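분리수거 얘기 좀 하자. 이사 온 지 한달인데 아직도 헷갈림. 짧게 이어서 씀

일단 우리 동네(Nollthorpe 쪽) 재활용 수거는 월요일 아침. 전날 밤에 내놔야 되는데 지난주에 까먹어서 베란다가 페트병 천지였음

전에 살던 Dromley는 다 한통에 넣으면 끝이었거든. 여기는 투명 페트 따로, 색 있는 거 따로, 뚜껑은 또 말이 다름. 옆집은 닫아서 버리라 그러고 윗집은 빼라 그러고

건물 게시판 안내문에는 "뚜껑은 닫아서"라고 돼 있음. 그래서 난 닫음. 윗집이랑은 그냥 인사만 하는 걸로

내가 제일 많이 틀린 거
라벨. 잘 뜯기는 건 괜찮은데 풀로 착 붙은 거 있잖아. 뜯다가 손톱 나감. 뜨거운물 말고 미지근한 물에 담가놨다가 하면 좀 낫더라
500ml 생수병은 절취선 있어서 금방인데 주스병이 문제임. 주스병 진짜 싫어

아 그리고 헹구는 거. 예전엔 대충 털고 버렸는데 여름에 통 열었다가 날파리한테 당한 다음부터는 무조건 헹굼. 물 500ml쯤 넣고 뚜껑 닫고 흔들고 버리고 끝. 세제 안 써도 됨

샐러드 담아주는 납작한 투명 용기, 이게 또 함정. 투명하니까 투명 페트겠지 하고 병이랑 같이 넣었는데 우리 건물은 병만 따로 모으는 거였음. 용기류는 일반 플라스틱으로. 101호 아저씨가 봉투 보고 알려주심. 감사합니다..

통도 샀음. Bristo에서 제일 큰 걸로. 처음엔 Torvik 거 접이식 2개 샀다가 옆으로 자꾸 쓰러져서 하나는 장난감통 됨. 접이식 비추. 그냥 단단하고 입구 넓은거 사세요 여러분

통 놓는 위치도 중요하더라. 싱크대에서 한걸음 안쪽. 멀면 결국 싱크대 위에 병이 쌓임. 내가 그랬음

Kekeli Bonsu가 이거 보고 자기는 아예 장본 날 저녁에 냉장고 정리하면서 한꺼번에 한대. 병 다 꺼내서 비우고 헹구고 뚜껑까지. 따라해봤는데 ㄹㅇ 편함. 십분도 안걸림

순서 정리하면
비우고 > 헹구고 > 라벨 > 눌러서 > 뚜껑
눌르기 전에 뚜껑 닫으면 안 눌림. 당연한데 나 몇번이나 그랬다

한번에 다 쏟아놓고 하면 더 정신없음. 몇 개씩만 꺼내서 하는 게 속편함. 투명한 병, 초록병, 작은 주황색 병, 납작한 용기, 이렇게 섞여 있으면 손이 멈춤. 초록 통은 뒤쪽 구석에

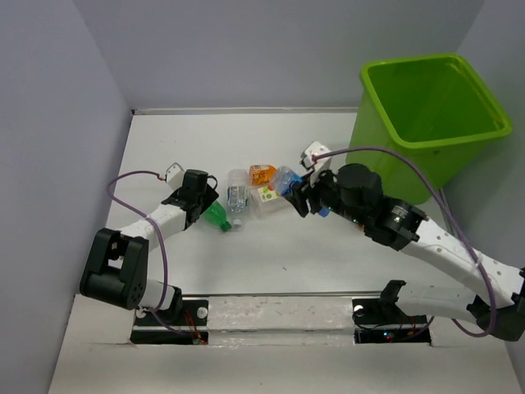
초록색 페트병은 투명 페트랑 같이 넣어도 되나요?
색 있는 병은 비슷하게 비쳐 보여도 따로예요. 우리 건물 기준으로는 일반 플라스틱 쪽. 동네마다 다르니까 게시판 한번 보세요

라벨에 색이 들어간 건 상관없음. 병 몸통 색만 보면 됨. 파란 라벨 붙은 투명 병은 라벨 떼면 그냥 투명임. 이것도 처음엔 헷갈렸다

뚜껑 색도 마찬가지. 하얀거든 파란거든 닫아서 같이 냄 (우리 건물 기준!!)

아직 모르겠는 거: 펌프 달린 샴푸통. 안에 스프링 들어있는 거 같던데 이거 어떻게 하는지 아는 사람? 지금 욕실에 빈통 쌓여있음

약병은 안에 남은 약이 있으면 약국에 가져가라고 들음. 남은 약은 따로 모으는 중

오늘은 여기까지. 통 비우러 감. 샴푸통 아는 분 답글좀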